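A Visit to the Wenerov Blanket Mill at Bendale

The mill at Bendale opens its doors to visitors twice a year, once in February and once in early fall. I went in February. The tour costs 10 dollars, paid in cash at a folding table inside the gate, and it starts at nine in the morning. Parking is on the gravel lot across the road. The lot fills up, and people who came late had to leave their cars by the feed store and walk back over the bridge.

Wenerov has made printed blankets in this building for 28 years. Before that the building was a cannery, and the floor still slopes toward the drains in two of the rooms. The company buys its fabric already knitted, in big gray-white rolls. Everything after that is done in Bendale: printing, steaming, washing, brushing, shearing, cutting, and hemming. The other plant, in Bangera, handles only storage and shipping and is not open to the public.

We were split into two groups and given earplugs and a paper hairnet. Long sleeves had to be rolled up past the elbow. Bags went into a locker. Photography was not allowed past the first set of doors, and our guide repeated this at each stop. She had worked in the print room before she moved to the office, and she was at her best when talking about color.

The first stop was the roll store. It is a cold room with a high ceiling, and the rolls are stacked on steel racks with a paper tag on the end of each one. The tag gives the width, the weight of the fabric, and the date it came in. Fabric sits in this room for a few days before it is used so that it can relax after being wound tight. If it goes on the machine too soon, the print can come out stretched, with round flowers turned into ovals. They had a spoiled piece pinned up on the wall to show the problem.

The print room was the part most people had come for. It is long and narrow and smells of warm starch. The fabric is glued lightly to a moving belt and passes under a row of screens, one for each color. A simple pattern might use four screens. A large floral can use nine or more, with separate screens for the pale shading inside the petals. Red grounds are the hardest to print evenly, according to the guide, as any thin spot shows up right away as a pink streak. They also sell better than any other color, so the mill prints them all winter.

White flowers on a red ground are not printed in white. The petals are simply left bare, and the red is printed up to their edges. I had never thought about this, and I spent some time at home that evening looking at the blanket on our own bed.

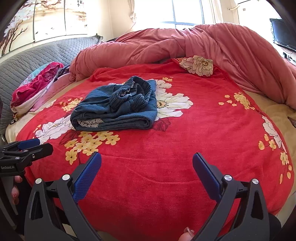
The pattern library is up a flight of iron stairs from the print room. The mill has 1,393 patterns on file, though only a small part of them are in production at any one time. The older ones are on paper, painted by hand and kept in flat drawers. Everything newer is on a computer. We were allowed to look at the contents of three drawers laid out on a table under a plastic sheet. There were roses, tulips, peacocks, a lot of peonies, and one pattern of sailboats that was made for a single customer and never sold to anyone else. The paint on the sailboats was still very bright.

A pattern has to repeat, and the repeat has to fit the screens. The guide showed how a drawing is trimmed so that a leaf leaving one side comes back in on the other. On a full-size bed blanket there may be one huge bouquet in the middle with a border around it, and then there is no repeat to hide. Those take more screens and more time, and they cost more in the shop.

After the library we went down to the steam room, but only as far as the doorway. The printed fabric passes through a closed steamer to fix the dye and then goes through several wash tanks. The water in the first tank was dark red and the water in the last was clear. A sign on the wall listed the water temperature for each tank, with the last two figures painted over and rewritten by hand. Someone in our group asked where the water goes. There is a treatment pond behind the building, and the town tests it. We did not see the pond, as the path was icy.

Brushing and shearing are done in the same hall. The brushing machine pulls up the fibers with rollers covered in fine wire, and the shearing machine cuts them to an even height. This hall was the loudest place on the tour, and the guide gave up on talking and held up printed cards. There was lint on every ledge. We were each given a swatch before brushing and one after, and the difference is large. The first feels like a T-shirt and the second like a blanket.

The hemming room was quieter, with long tables and good light from windows on the north side. Each blanket is cut, turned, and stitched by an operator at a machine, then folded and checked on a lighted table. On a good shift the room finishes 800 blankets. Small faults are marked with a loop of thread and the blanket goes to the seconds shelf. Big faults are cut up for pet beds, which the mill sells under the name Mevuleck. I did not know before this visit that the two brands came from the same place.

There was a short talk at the end in the break room, with coffee and rolls. It covered washing, and I took notes. Wash a new printed blanket by itself the first time, in cold water. Use less detergent than you would for sheets. Skip the fabric softener, which coats the fibers and makes them mat down. Dry on low, or over two lines so the weight is spread out. Do not iron. If the pile gets flat where people sit on the bed, a soft clothes brush will bring most of it back. A man in the back asked about moths and was told that these blankets are all polyester, so moths are not a concern.

The factory shop is in a separate building by the gate. It is open on tour days until four in the afternoon. First-quality blankets were priced a little under what the stores in town charge. Seconds were about half that, and the faults on most of them were hard to find without the thread loop. I looked through the queen-size pile and bought one with a green ground and cream lilies. It has a short streak near one corner, which will be tucked under at the foot of the bed. Cards are accepted in the shop, though not at the gate.

A few practical points for anyone planning to go. The tour takes a little over two hours and there is nowhere to sit until the break room. The floors are wet near the steam room, so wear shoes with some grip. Children under 10 are not admitted to the production halls. The stairs to the pattern library are steep and there is no elevator, but visitors who cannot manage them may wait in the hemming room and rejoin the group there. The restrooms are by the lockers.

The fall tour follows the same route. The guide said that if the weather is dry they usually add the treatment pond and the old cannery boiler, which is still standing behind the roll store. Places are not booked ahead, and the line at the gate starts before half past eight.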